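Whiteboard and Magnetic Board Upkeep

Cleaning
Erase daily with a dry felt eraser or a folded microfiber cloth. Ink left on the surface for more than 12 hours bonds more firmly and needs a solvent. Use isopropyl alcohol on the cloth, never sprayed on the board, where it can run behind the edge trim. Rinse with plain water and dry at once. Window cleaners with ammonia dull painted steel over time.

For permanent marker, write over the line with a fresh dry-erase marker, wait a few seconds, and wipe. Repeat as needed. Do not use melamine sponges on painted steel. They are a fine abrasive, and the haze they leave will hold ink from then on.

Ghosting
Old smudges that return after cleaning mean the coating is worn or carries a film of cleaner. Wipe twice with clean water first. If the marks stay, apply a board conditioner such as Jomex, let it stand, and buff. One 200 ml bottle treats a large board several times.

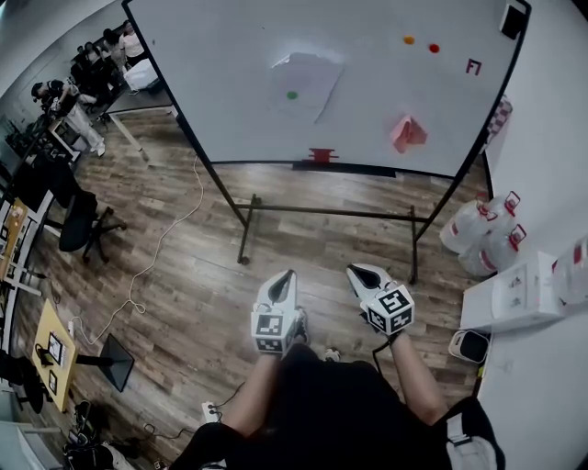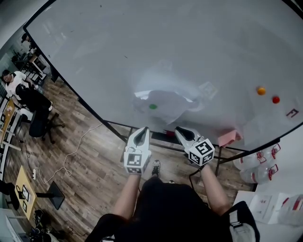
Magnets lose grip on a board for two common reasons: dust on the contact face, and too much paper underneath. Wipe the face of each magnet when the board is cleaned. A small round magnet will usually hold two or three sheets of office paper; heavier stock needs a second one. Colored magnets, such as the green, orange and red ones on this board, can be assigned by job status so that the notes need less writing. Slide magnets off to one side when removing them. Pulling straight up can separate the colored cap from the core.

Rolling stands
Check the caster stems every few months and retighten by hand plus a quarter turn. Pick hair and thread out of the wheels with a hooked tool. Lubricate the axles with dry silicone, as oil collects grit and marks the floor.

Trays
Empty the tray before vacuuming it. Store markers flat and capped. Beat felt erasers outdoors, or sand the face lightly with 600 grit paper when it glazes over.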